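Soft-surfaced cloth

Soft-surfaced cloth is a loose family name for textiles whose face is covered with short, raised or tangled fibers. Fleece, flannel, brushed cotton, moleskin and felt are the best known. Most people meet them first as a baby blanket and go on meeting them for life, in sweatshirts, slippers, sofa throws and winter linings. They are wonderful materials to study, partly because so much of what makes them good can be felt with one fingertip.

The group is defined by its surface. A fleece is usually knitted and a flannel is woven, while traditional felt has no yarns in it at all, and yet all of them can end up with the same slightly fuzzy face.

Contents
1 How the surface is made
2 Warmth and drape
3 Folding and storage
4 Washing and wear
5 The Murkthorpe mill
6 See also

How the surface is made

Brushing, also called napping or raising, is the oldest way to soften a finished cloth. The fabric passes over rollers set with fine bent wires, which catch the yarn and pull tiny fiber ends up out of it. Before wire rollers, the job was done with the dried heads of the teasel plant, whose small hooks were gentle enough to give way before they tore the wool. Teasels were mounted in frames and worked across the cloth by hand, and some makers of fine woolens stayed loyal to them long after machines arrived.

After raising, the nap is often sheared to an even height. A close shear gives a smooth, almost suede-like hand (the textile word for how a cloth feels). A long one gives something shaggier and far more inviting on a cold night!

Synthetic fleece is normally knitted from polyester with extra loops of yarn, then brushed and sheared on one or both sides. Wool felt takes another road entirely. Wool fibers have microscopic scales, and when they are worked with moisture, heat and pressure they creep past one another and lock into a mat. Craft felt is more often made from acrylic or polyester fibers tangled together with barbed needles.

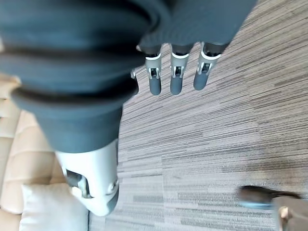

Color adds its own pleasures. A dark dye on a napped cloth looks deeper than the same dye on a flat one, as light is lost among the fibers, and pale grays can swing from silvery to almost brown depending on the lamp. Cloth with a directional nap also looks lighter stroked one way and darker stroked the other. Tailors cut every piece of a garment with the nap running in the same direction for this reason.

Warmth and drape

The warmth comes mostly from air. Raised fibers hold a layer of it still against the body, and still air is a very good insulator. Thickness and evenness of the pile therefore count for a lot, and a light, lofty fleece can be warmer than a heavier cloth that has been flattened by years of sitting on. Wind is the weak point. It blows straight through an open knit, and so fleece jackets are often worn under a shell.

Drape is the way a cloth falls. Soft knits bend into fat, rounded folds with deep creases between them, where a crisp cotton would make sharp points. Felt varies enormously — a thin craft sheet bends easily, and a thick wool felt can stand up by itself as a hat or the wall of a bag.

Folding and storage

Thick cloth resists a tidy fold, and a little technique goes a long way. Lay the piece flat, smooth it with open hands from the middle outward, and press the air out before each fold. Folding in thirds keeps the bulk more even than halving again and again. Rolling works beautifully for throws, and a rolled throw can stand upright in a basket. 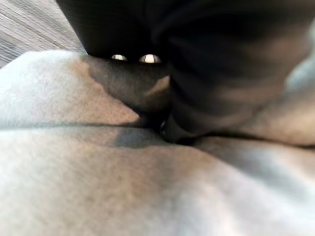

Wool pieces should go away clean, with cedar or a tightly closed bag as a guard against moths. Polyester is of no interest to moths and asks only for a dry shelf. Heavy stacks crush the nap at the bottom, so the thickest pieces go lowest and the loftiest on top. A shake and a few strokes with a soft clothes brush will lift most crushed areas again.

Washing and wear

Polyester fleece does best in cool water with a mild detergent and no fabric softener, which coats the fibers. Turning garments inside out cuts down on pilling, the small balls that form when loose ends rub together. Fleece also sheds fine fibers in the wash, and fuller loads with shorter cycles reduce the shedding. Wool felt should be spot cleaned or washed very gently by hand, as heat and agitation will start the felting process all over again and shrink it.

The Murkthorpe mill

Murkthorpe had a small but much-loved raising shop, founded by Hjalti Lund, who bought in plain woven wool and finished it on 3 teasel frames. Its best-known product was the Sirkwood, a gray blanket weighing 624 grams and sold with unbound edges. A winter order for 4000 of them kept the shop running late every evening through November. Surviving Sirkwoods are still soft, and collectors tell early ones by their longer nap.

See also

Flannel
Fulling
Moleskin
Pilling
Teasel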